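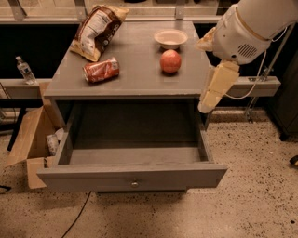

Moira Tennick
Test floor lead, Plavel project, Wendden

2/21/22

I said in the last post that I would write up the rules we use on the test floor. They have been taped to the wall at Wendden for a while now, and the sheet has so many pen marks on it that I had to type it out again anyway. These are our own rules for a mobile arm doing household jobs, mostly drawers and small objects. They sit underneath the proper safety standards and don't replace them. If you run a robot near people, read the standards that apply where you are and do your risk assessment first.

Setting up

Each run has a set-up card. The card says what goes on top of the cabinet, whether the drawer starts open or shut, and where the robot parks. You set the objects out from the card and then step back behind the line. If the card says the can lies on its side, it lies on its side. We had a bad fortnight when people were standing things up because it looked tidier, and those runs had to be thrown out.

Objects get used until the card says to swap them. A crumpled crisp bag is a different job for the gripper from a fresh one, and so is a can with a dent in it. I used to replace anything that looked tired. Now we leave it and write "worn" in the log. Fruit is the exception. Real fruit goes in the bin at the end of the day, whatever state it is in.

The drawer

Most of our written rules are about the drawer. An open drawer sticks out past the cabinet at shin height, and it is easy to forget when you are watching the arm. So:

- Nobody walks in front of the cabinet while the drawer is open.
- The drawer starts empty unless the card says otherwise. Look inside before you start, even if you were the one who emptied it.
- Hands stay off the drawer front until the arm is stopped and the operator has said "stopped" out loud.
- If the drawer sticks, end the run. Do not help it along.

The last one gets argued about more than the rest put together. A small push would save the run, and the run might have been a good one. But then the log says the robot opened the drawer, and it didn't.

The arm

Before each session we check the cable down the outside of the arm by eye, and we move the arm through its reach once at low speed with nothing on the cabinet. The cable needs enough slack for the full reach and should not be able to catch on a corner. The gripper fingers get wiped and looked at. Any tape or padding on the arm has to be written down, with the day it went on. I don't mind tape. I mind finding tape and having no idea what it is holding.

Speed is capped at 20 per cent for any new task and stays there for the first 30 runs. After that the operator can ask to raise it. At the Dundness site they start higher, and their floor is laid out differently, so I wouldn't copy the number without thinking about your own room.

The floor

Loose cables on the floor are the thing I pick people up on most. If one has to cross the working area it gets taped flat or covered, and if that can't be done before the next run, the person on the stop button is told where it is. Boxes go under the ledge with their flaps folded in. We are not good at this one. I walked past a box with its flaps out three times last week before I did anything about it, and I wrote the rule.

Drinks are kept away from the robot. A water bottle used as a test object is marked on the card, and any other bottle goes back to the kitchen.

Logging

We have 175 runs logged on the drawer task so far and the plan is for 1,000 by May. Every run gets a line, including the ones stopped early. The line says who was on the stop button, which card was used and how it ended. "Failed" on its own is not enough. "Fingers slipped off knob" is enough.

We started off keeping the log in Cozma, which we already had for stock. It did the job but it let people leave the ending blank, so we moved to a plain spreadsheet with that column made compulsory. The old entries have been copied across.

Still to sort out: what to do about visitors. At the moment they stand behind the operator, and that works for one or two but not for a group. I want a second line on the floor and have asked for the paint.

Contact | © 2022 Test Floor Notes | Back to top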